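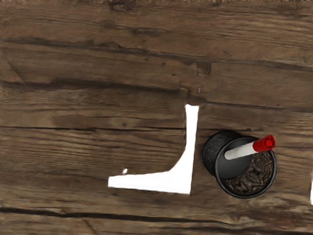 Urkton teleoperation project: progress report for October
Prepared for the Nuvoter fund by Kaisu Valtonen

Summary for those with another meeting

We are on schedule for the collection of demonstrations, behind on training, and slightly ahead on spending. The simulated half of the project now works well enough that people have started arguing about the results, which I count as progress. The real arm is still waiting for its wrist cable.

What we said we would do

The October milestone had two parts. The first was to let an operator drive the simulated arm by hand controller through a set of simple tabletop tasks, and to record every attempt. The second was to train a first policy on those recordings and see if it could do anything by itself that we would be willing to show you.

What we did

Operators recorded 1519 attempts this month. The count includes the bad ones. We keep the bad ones in a separate folder, partly for later work on error recovery and partly to stay humble.

The tasks are all of the "put this thing in, on or next to that thing" kind. The one that took up most of our time is the mortar task. The table is a weathered plank top, and on it are a black, stone-looking mortar with something brown and swirled in the bottom, a slim pale stick with a red cap, and a flat white L on the planks. The stick has to end up resting in the mouth of the mortar. Operators find this easy to describe and annoying to do. The stick is thin, the controller has no sense of touch, and a small twitch of the thumb becomes a large event at the other end.

Lying across the bowl with the red end hanging over the rim is a case our scoring rules did not foresee. Two operators called it a success and one called it a disgrace. After a longer discussion than the subject deserved, we now score it as "resting, not inserted" and give it its own label. All earlier recordings of the task were checked again under the new rule, and 59 changed category. I have attached the revised rules as Appendix B. They are shorter than the emails that led to them.

How the operators are getting on

New operators get one afternoon of practice before anything they do is saved. The usual pattern is that they begin very fast, drop everything, then become so careful that a single pick takes longer than making coffee. The useful recordings come after that. We tried a speed limit on the controller, and it helped the beginners and irritated everyone else, so it is now a setting.

We also switched from moving the arm joint by joint to moving the gripper directly and letting the software sort out the elbows. I would like to report that this was a bold decision. It was in the original proposal, and we should have started there.

The policy

Trained on the cleaned recordings, the first policy completed the mortar task in 52 percent of test runs. Most failures happened at the grasp. The policy has learned the operators' habit of pausing over the stick before closing the gripper, and sometimes it pauses there until the run times out. We are trimming long pauses from the recordings and will train again. It has also copied a small leftward wobble that I recognize as mine.

Money

Licenses for the Pumus simulator cost more than planned, as they are charged per seat and we forgot that the person fixing the seats also needs one. Equipment is under budget only for the reason that Aaltonen has not shipped the cable and therefore has not billed us for it. I expect both lines to look more ordinary in the next report.

Problems and risks

The main risk is still the move from simulation to the real arm. A stick that behaves on a simulated table may roll on a real one, and our contact settings are best called optimistic. We have set aside 8 working days for measuring real friction and putting the numbers back into the simulator. If the cable is late again, those days will go to collecting more demonstrations instead.

Next period

Retrain the policy on trimmed recordings. Add a second stick of a different thickness. Mount and calibrate the real arm, cable permitting. Record the first real demonstrations with the two most patient operators, who have been told, and have not yet objected.

Questions about the scoring rules should come to me. Questions about the cable should go to Aaltonen, with my warm support.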